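Subject: Re: [shopbots] jaw pads slipping on cloth
From: Ivars Kütt

On a May evening someone wrote:

> I printed the parallel jaws from the list archive and they hold
> blocks, bottles and my thumb just fine. Anything made of cloth
> slides straight out once it's lifted. Tried more squeeze. The
> servo got hot and the shirt still fell. Is there a pad material
> people like, or do I need a different jaw? I'm trying to get the
> Hometti arm to fold laundry before my wife notices what it cost.

Good luck with the second half of that. I've been at the shirt problem since winter, so you may have my scraps.

More squeeze is where everybody starts. I went through 2 servos that way, and the second one smelled like a toaster for an evening before it quit. What you want is a pad with some give and a tip that closes first. If the jaws meet at the back before they meet at the front, the cloth just sits in the gap and waits to leave. Mine did exactly that until I shimmed them with a strip of cereal box. The cereal box is still in there.

For pads I've tried bicycle tube, shelf liner, the soft side of a kitchen sponge (don't) and a Jimmont silicone sheet. The silicone wins. Wipe it down with alcohol now and then, it picks up lint like a black sweater. I got close to 100 pinches before mine started peeling, and that was my glue and not the sheet.

Also do your trials by hand first. Put the jaw on a handle, grab the cloth by a corner and lift, no arm involved. You'll learn more in 20 minutes than in a week of tuning the arm, and the arm can't throw anything at you while it's unplugged. Label your left and right handles too. I didn't, and spent an evening debugging a mirror image.
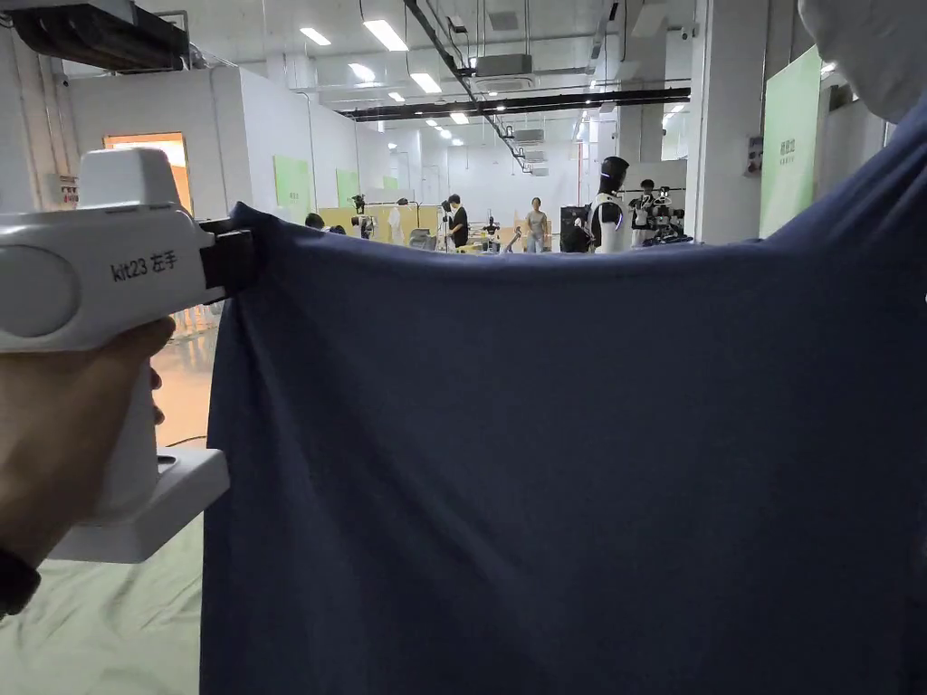 Does it matter where on the shirt you grab? A corner or a seam is easiest, as the doubled fabric gives the pads more to bite on.

On wiring, I'd resolder the servo leads with proper Kester and leave slack at the wrist. Sekiguchi's bracket file has a clip for the cable, but it's on the wrong side if you build the left one, so flip it in the slicer.

I can send the pad outline if you want it. It's drawn in inches, sorry.

Ivars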